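Início | Curiosidades | Ciência | Tecnologia | Jogos | Para os pais

Por que o celular fica sem bateria?

Você já deve ter passado por isso: o jogo está na melhor parte, falta um pouquinho só para vencer a fase, e de repente aparece aquele aviso vermelho no canto da tela. A bateria está acabando! Aí começa a correria pela casa atrás do carregador, que nunca está onde a gente deixou (na minha casa ele vive atrás do sofá, e olha que eu já procurei um lugar melhor para ele).

Vamos começar pelo começo. Dentro do celular existe uma peça achatada chamada bateria. Ela guarda energia, um pouco como uma caixa-d'água guarda água lá no alto da casa. Quando você abre a torneira, a água desce. Quando você liga a tela, a energia sai da bateria e vai trabalhar.

Só que a bateria não guarda a energia em forma de água, é claro! Ela tem 2 lados, e entre eles passeiam umas partículas muito, muito pequenas, chamadas íons de lítio. Lítio é um metal bem levinho. Quando você usa o celular, os íons viajam de um lado para o outro por dentro da bateria, e a eletricidade faz o caminho por fora, passando pelas peças do aparelho. Quando você coloca o celular na tomada, o carregador empurra todo mundo de volta para o lado de onde saiu, e a viagem pode começar outra vez. 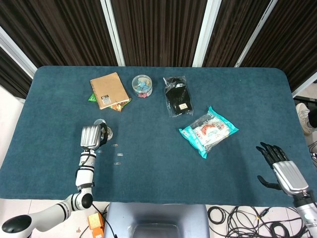 E quem é que gasta mais energia? Quase sempre é a tela, principalmente quando o brilho está lá em cima. Os jogos também são bem gulosos, porque fazem o aparelho calcular um monte de coisas ao mesmo tempo: a cor do céu, o pulo do personagem, a musiquinha de fundo. Já ouvir uma canção com a tela apagada gasta bem menos.

A leitora Na-rae Yook, de 6 anos, mandou uma pergunta ótima: "O celular come quando está dormindo?" Come sim, Na-rae, mas só uns farelinhos! Mesmo com a tela apagada, ele continua procurando sinal e esperando mensagens. Por isso, se você deixar o aparelho com 44% de carga antes de dormir, de manhã ele vai ter um pouco menos.

Com o passar dos anos, a bateria também fica cansada. Cada viagem dos íons deixa um desgaste bem pequenininho, e depois de muitas e muitas viagens ela já não consegue guardar tanta energia quanto no dia em que saiu da caixa. É por isso que o celular velho da vovó precisa ir para a tomada toda hora.

Para cuidar bem da bateria, diminua o brilho da tela e não esqueça o celular no sol, nem dentro do carro quente. Também não deixe o aparelho carregando embaixo do travesseiro, onde ele pode esquentar demais. E se a bateria estiver inchada, não aperte nem tente abrir: chame um adulto na mesma hora.

Bateria velha não vai no lixo comum, viu? Muitas lojas de eletrônicos têm uma caixa de coleta, e você pode pedir para alguém da família levar a sua até lá.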